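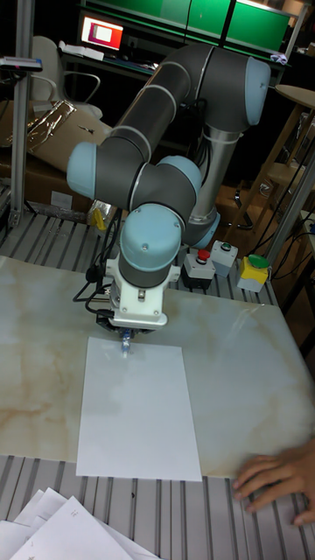
Robot arm at the labeling and packing bench: questions from staff

These are the questions that came up at the shift meetings and in the box by the time clock. Answers are from Arne Harms (bench operations) and Czesław Cieślak (training). The page is updated when something changes.

Is anyone losing their job?

No. Branent has put this in writing to all bench staff. The 16 people now on the bench team stay on the bench team. What changes is how the hours are split. Less time goes to picking up, placing and marking, and more goes to checking, changeovers and the short orders the arm will not be set up for.

What will the arm do?

It has two jobs to start with. One is pen work on paper: lot sheets and check marks on the forms that go out with each tray. The other is handling small bottles with the gripper. Nirico, the integrator, is setting up both jobs with us in the trial area before anything moves to the main floor.

Will it do both at the same time?

No. The pen and the gripper are separate tools, and the arm runs one job at a time. A tool change is done by a trained operator with the arm stopped.

What stays with us?

Opening cartons, loading paper, reading handwritten notes, dealing with damaged labels, and any order under 1000 pieces. Final sign-off on a tray is always done by a person. Your initials go on the sheet as they do now.

Can I put my hand on the table while it is running?

Only if your job card for that task says so, and only in the area the card shows. During setup, the trainer decides who stands where. If you are not on the task, stay back from the bench. The arm is built to work near people, but a tool in its wrist can still pinch or poke.

What do I do if something looks wrong?

Press the red button. You do not need permission and you will not be asked to justify it. Then call the shift lead. Do not restart the arm yourself unless you have finished the operator training.

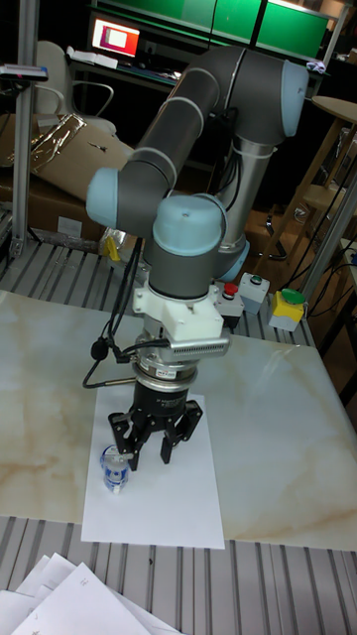
Bottles are the part of the trial most people ask to see. Czesław takes groups of 4 through at 2:30 p.m., and you can sign up on the sheet outside the break room.

How long is the training?

Three sessions, all on paid time. The first covers stopping the arm and working near it, and everyone takes that one. The other two are for people who want to become operators.

Do operators get paid more?

Yes. Operators move up one step on the pay scale once they pass the third session.

Is my speed being measured against the arm's?

No. The arm logs its own cycles and stops. It does not log who is at the bench. The piece targets for hand work stay as they are until the review in September, and two bench workers will sit in on that review.

Will shifts change?

Start and end times stay the same. The arm will not run overnight without staff in the building.

I do not want to work with it. Can I stay on hand packing?

For now, yes. The Pisus and Abou Zeid orders will remain hand packed. Talk to Arne if you would like to be kept on those lines.

Where do I send a question that is not here?

Put it in the box by the time clock, with or without your name, or ask at the shift meeting.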